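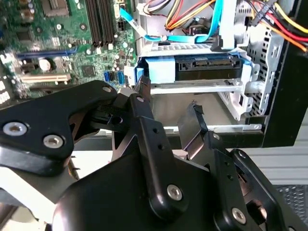 Desmontar computadores de mesa é um trabalho de muitos gestos pequenos, e foi para esses gestos que a Linmont montou a célula Prirna. Quem já passou uma tarde inteira abrindo gabinetes sabe onde a mão sofre: no fundo, entre chapas furadas e cabos que não querem sair do caminho. O disco rígido preso numa gaveta azul, com a aba de plástico clara do lado e os fios da fonte passando por cima, é o tipo de peça que a garra da Prirna vai buscar. Os dedos são estreitos, montados em elos pretos parafusados, e entram no vão sem que o operador precise enfiar o braço até o cotovelo.

A Prirna é uma célula de bancada para triagem, desmontagem e recuperação de peças de computadores. Funciona com dois braços coordenados e uma mesa de alumínio com fixação ajustável. A ideia é simples e a gente gosta muito dela: o técnico decide o que se aproveita, a célula repete o movimento cansativo, e os dois dividem a mesma bancada.

O que vem na célula

Dois braços com garra de dois dedos
Câmera de visão junto à garra, mais câmera fixa sobre a área de trabalho
Mesa ranhurada com suportes de posicionamento
Painel de comando em português, com modo passo a passo
Biblioteca inicial com 647 modelos de gabinete e placa-mãe
Treinamento de 7 dias na oficina do cliente 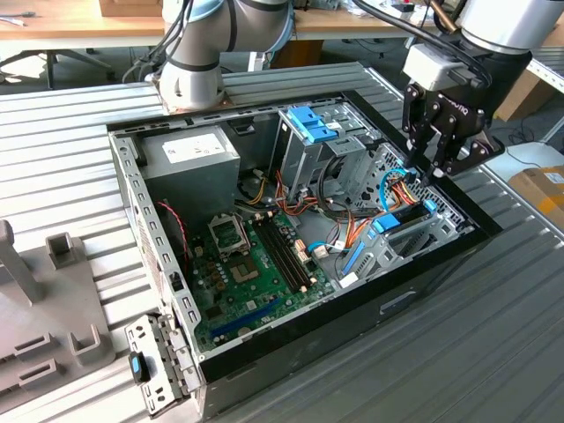
A biblioteca cresce com o uso. Quando aparece um gabinete desconhecido, o técnico guia o braço pela primeira desmontagem, confirma os pontos de pega e salva a sequência com um nome. Na máquina seguinte do mesmo modelo, a célula já propõe o caminho e espera a confirmação. Dá para corrigir no meio, pausar, pular uma etapa ou voltar atrás (e o botão de pausa é grande, foi um pedido insistente de quem testou!).

Na oficina da Lopes, em Bramville

A Lopes recebe computadores de escritórios e escolas e usa a Prirna desde outubro. Marcelino Siqueira, que coordena a bancada de lá, nos contou como mudou a rotina:

"Eu tinha técnico bom, gente que sabe diagnosticar placa no olho, passando metade do turno soltando gaveta de disco. Agora esse pessoal testa, classifica, conversa com o cliente. E tem a questão do punho. Eu mesmo chegava em casa sem vontade de segurar o garfo."

Ninguém foi dispensado. Dois funcionários passaram para a área de teste de memórias e processadores, que antes ficava sempre atrasada, e os outros se revezam na célula. Marcelino também avisa que as primeiras semanas foram lentas: a equipe precisou rearrumar a bancada, combinar onde cada peça sai e aprender a deixar a máquina trabalhar sem ficar adiantando o serviço com a mão. Hoje ele monta a escala junto com os técnicos, e quem prefere a desmontagem manual continua com ela nos equipamentos mais antigos ou amassados.
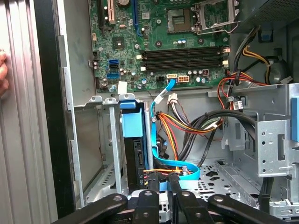 Cabos continuam sendo a parte mais difícil. Um chicote de fonte nunca cai duas vezes do mesmo jeito, e a Prirna pede ajuda quando não reconhece um conector com segurança. Nesses casos o braço para e o painel mostra a imagem da câmera da garra para o técnico decidir. Conectores com trava quebrada e parafusos espanados ainda são serviço de gente.

Instalação e suporte

A célula trabalha em tomada comum e precisa de piso nivelado. A avaliação do espaço é feita antes da entrega, com a participação de quem vai operar. A garantia é de 2 anos, com atualizações da biblioteca incluídas. Peças de desgaste, como as pontas dos dedos, são trocadas na própria oficina com chave sextavada.

Para agendar uma demonstração, escreva para a equipe da Linmont informando os modelos de computador que mais chegam à sua bancada. Se puder, traga um gabinete problemático no dia. A gente adora esses.

Página atualizada em 15 de março de 2026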